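Was the Darnley chapel really laid out with the golden ratio?

Asked by Viera Pešek, April 13, 2023

The guidebook for the old chapel at Darnley says the master mason "encoded the golden ratio" in the floor plan. The nave is 126 feet long and 47 feet wide inside. The author draws a spiral over the plan and it does look convincing, but the line he uses is so thick it would cover a pew. Is there any way to check this, or is it just something people say about old buildings?

2 answers

Kubíček
I'd be suspicious. Divide 126 by 47 and you get 2.68. The golden ratio is 1.618, and even if you square it you get 2.618, so the nave would be three feet too long. A mason who could set out a vault wasn't going to lose three feet on the floor.

Ask where the author measured from. Inside face, outside face, middle of the wall? With thick walls you can get nearly any ratio you like by choosing. I once saw a plan with 200 lines drawn over it, and the text only talked about the four that fit. Squares and their diagonals are a better bet for a building like that, and you can set those out with rope and pegs. Even then I'd want to see marks on the floor or a drawing before believing it.
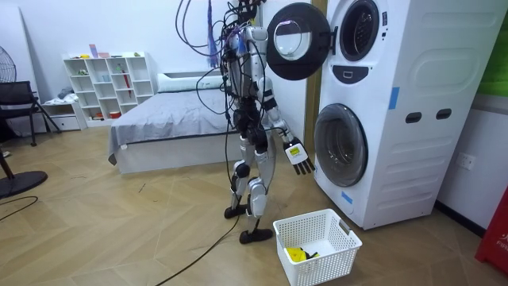
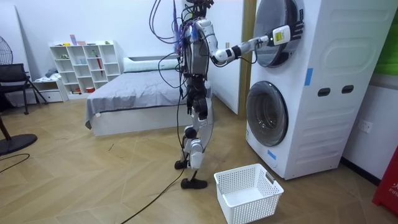
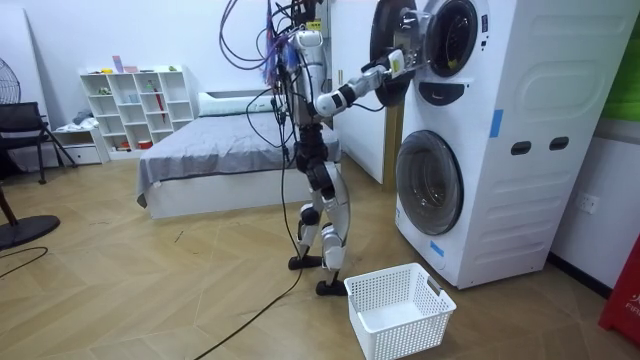
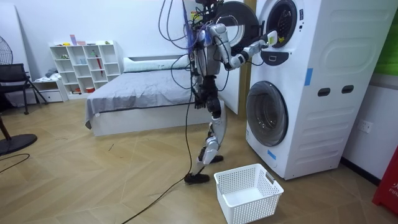
Humanoid robot and stacked washer-dryer, four views

Anežka Halás
I don't think you can rule it out. My uncle's book on sacred buildings says they all used it, going back 2,000 years. Maybe the chapel was made longer later?

Comment from Kubíček: Maybe it was, but then you need to show a joint in the wall. And which page of the book has the measurements?

Comment from Viera Pešek: Thanks both. I'm going back in November with a proper tape and will look at the north wall.

Related questions
How do you draw a pointed arch with only a compass?
Are mason's marks signatures or tally marks?
Flastow tower: why eight sides and not six?
Olovex plan drawings, which scale is this?

Contact us | Copyright | Back to top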